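3.2 Simulated workspace

The arms were assembled on a bench in the Dollard shared workshop, and the bench is in use by other members most evenings. Running trials on hardware was therefore limited to a few hours at a time, and in August it was not possible at all. Most of the development described in this paper was done in simulation on a desktop computer at home, and the hardware was used to check results that already looked stable.

The simulated workspace, which we call Ikby, contains the two arms, one counter, and a set of household objects drawn from a small library. We modeled a kitchen counter in place of the workshop bench for two reasons. The tasks we care about are kitchen tasks, and a plain bench top gave an unrealistically easy background for the vision part of the controller. The speckled granite texture was the hardest of the surfaces we tried. Small objects with brown or cream coloring were missed more often on it than on any plain surface, so we kept it as the default.

Objects are placed at the start of each episode by sampling a position and a heading for each one. Overlap is allowed where it makes physical sense, such as bread on a placemat. Objects may also fall partly outside the view. We did not filter these cases out. An early version of Ikby rejected any layout with an object crossing the border of the view, and a controller trained on those layouts did badly on the bench, where things are rarely centered.

Figure 3 gives one view from a trial of the box task. The target is the hinged box with a teal outside and a pink inside, and the other items are distractors. The camera looks down on the counter, and the view is padded with black bands at the top and bottom to make it square before it is passed to the network.

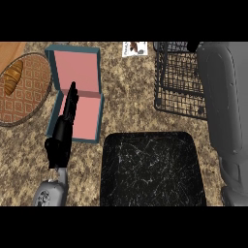 Figure 3. Box task in Ikby. One hand reaches over the base of the open box, with its fingers toward the hinge crease. The placemat and bread, the wire rack, and the black tray are distractors.

3.3 Control and data collection

Both arms are driven by the same controller, called Hellmont. It takes the padded camera view and the joint positions of both arms, and it returns target joint positions 10 times per second. A lower-level loop follows those targets. Only the lower-level loop differs between simulation and hardware, where it has to deal with friction in the shoulder joints and with a small amount of play in the wrist.

We recorded 1,095 demonstrations of the box task in simulation. The operator moved the arms with a pair of hand controllers and watched the same view that the network receives, without the option of changing the viewpoint. This made the work slower. It also kept the operator from using information the controller would not have, such as the height of a finger above the box lid seen from the side. Demonstrations in which the box was pushed off the counter were discarded. Those in which the operator missed once and tried again were kept.

Each training run used 4,000 steps with a fixed learning rate. Longer runs lowered the training error but gave no gain in completed trials, and two of them were worse. We did not look further into the cause. The settings were chosen on a separate group of layouts that was not used again in the final tests.

3.4 Contact problems

Thin parts were the main source of trouble. In the first version of the simulator, fingertips could pass through the lid of the box when the arm moved quickly, and the controller learned to depend on it. Closing the lid from the inside, with a finger halfway through the panel, was a common result. Reducing the physics time step removed most of these cases. For the rest, we replaced the collision shape of the lid with a slightly thicker one and left the visible shape alone.

The wire rack needed a different fix. Modeling every wire as a separate body made an episode too slow to be useful on our computer. The rack is now a flat slab for the purpose of contact, with the grid kept for rendering only. A finger cannot enter the openings, so tasks that depend on hooking the rack are outside what Ikby can represent.

3.5 Test procedure

Each version of the controller was tested on 50 layouts, the same ones every time. A trial counted as complete if the lid was closed and both hands had moved clear of the box before the time limit. Trials that ended with the lid resting on a finger were counted as failures. For the hardware tests we used the Biwott hand mounts described in Section 2, and the starting positions were marked on the bench with tape so that they could be repeated after other members had cleared it.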